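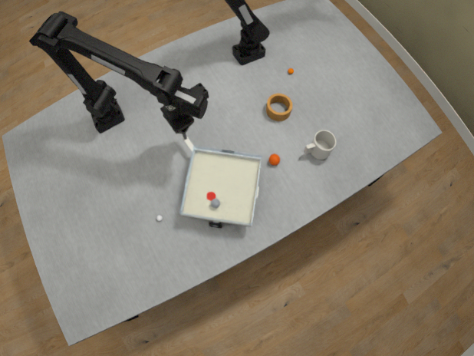

Figure 2. Simulated two-arm cell used for the tray task. The fingertip of the left arm is at a corner of the tray; a ring, a mug and several balls lie on the open tabletop.

3.2 Tray handling and the division of work

The tray task was chosen after a period of observation at the Stovside sorting site, where small loose parts are placed on shallow trays, checked by hand and passed to packing. Before automation, each operator prepared, corrected and moved the trays at a single bench. Under the arrangement studied here, a pair of arms takes over the moving, and the operator is left with preparation and correction.

Figure 2 shows the task as modeled in simulation. The tray has low walls and a handle on each of two opposite sides. A flat red spot on the tray floor serves as the target for a small ball. The other items are distractors, and their placement is varied between episodes. Round items were included on purpose, as operators at Stovside named rolling parts as the most frequent cause of a stopped bench.

Policies were trained on 800 simulated episodes and then transferred to the cell at the site. An episode was ended after 60 seconds if the ball had not settled on the target. No change was made to the operators' shift pattern during the trial, and output targets were suspended.

Interviews were held with eight operators, two of whom had also worked on the earlier Zulier line. All were asked to describe a normal hour before and after the cell was installed. Three changes came up repeatedly. Lifting and reaching decreased. Time spent watching increased, and several operators found this more tiring than the handling it replaced. Decisions about when a tray was ready, formerly made by the person holding it, now had to be made earlier and entered at a panel.

The last change had consequences for training. Davina Dunbar, shift lead at the site, reported that new staff learned the panel quickly but took longer to recognize a badly loaded tray, as they seldom picked one up. Experienced operators judged loading partly by weight and by the sound of parts shifting, and neither cue is available from the panel. Catherine Pollock, who coordinated the interviews, noted the same complaint in the Zulier records.

A manual bench was therefore kept in use beside the cell, and new operators were assigned to it before working at the panel. Error rates for the two groups are compared in Section 4. The simulated task does not model loading errors, so its success rate should be read as a measure of arm performance only.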